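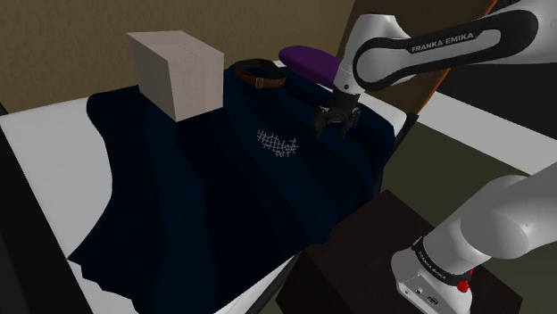 Britau Speedway

Britau Speedway is a dirt oval used for stock car and modified racing, on the low ground between the town of Britau and the Desach River. It is best known for the Saltotano Cup, a long race for modifieds held every September, and for a clay surface that drivers either love or complain about for the whole ride home.

Track

The racing surface is a half-mile oval, a little wider at the east end than at the west, with moderate banking in the turns and very nearly none on the straights. The uneven shape goes back to the first layout, when a drainage ditch ran along what is now turn four and the builders simply went around it. The ditch was later piped and covered, but the kink stayed, and regulars will tell you (at some length, if you let them) that a race at Britau is won or lost on how a driver comes off that corner.

The clay is dark and heavy and holds water well. Early in the evening it is usually tacky, and the fast way around is right against the inside. As the night goes on the bottom lane dries and polishes, and cars begin to drift up toward the wall in search of grip. A thin cushion of loose dirt often forms up there by the time the main event is called, and some of the best finishes at the track have come from a car running the cushion while the leader stayed low.

History

Racing at Britau began on a pasture owned by the Ammann family, who raised cattle and let local mechanics run jalopies there once the hay was in. Those first meets had no grandstand, no lights and no fence to speak of, and spectators parked facing the track so they could watch over the hood. The program grew quickly enough that Ferdinand Zwahlen, who ran a machine shop in town, leased the ground and graded a proper oval. He also put up the first bleachers, using timber from a barn that had been taken down on the Ammann place.

Zwahlen ran the speedway for many years and is remembered as a strict but generous promoter. He paid the full purse even on nights when rain kept the crowd away, and he would send a car home over a loose battery without a second thought. Lights were added late in his time, and with them came the move from afternoon racing to the evening schedule that the track still follows.

After Zwahlen retired, the lease passed to Brigitta Haslinger, a former street stock driver. She replaced the old board fence with a concrete wall, moved the pits outside the oval, and dropped two of the smaller divisions so that the night's program would be over at a reasonable hour. Not everyone was happy about losing those classes, and one of them, the four-cylinders, came back a few seasons later by popular demand.

Saltotano Cup

The Saltotano Cup is named for Saltotano, the hill visible beyond the back straight. It is run over 82 laps, an unusual number that comes from the first race, which was planned for 100 and stopped early when fog came up off the river. The shortened distance was popular with the drivers, mostly on account of tires, and it was kept.

Qualifying is by heat races, with the last starting places filled from a consolation race held just before the main. Benedikt Fankhauser won the cup 2 years running and is the only driver so far to have defended it. Mitra Rostami took it from the back row after a flat tire in her heat, a drive that is still talked about in the pits. Algirdas Ķēniņš has finished second more often than any other driver and has yet to win.

Weekly racing

The regular season opens in spring, as soon as the clay can be worked, and closes with the cup. Modifieds, stock cars, hobby stocks and four-cylinders make up the usual card. Car number 73 is no longer issued in the modified division, having been set aside in honor of Zwahlen, who raced under it before he took up promoting.

Facilities

The main grandstand seats 715, and there is a grassy bank along the back straight where people bring their own chairs. Hot laps begin at 6 p.m. The pit gate is on the river road, and trailers heading for it are asked to use the Desach bridge instead of coming through the center of Britau.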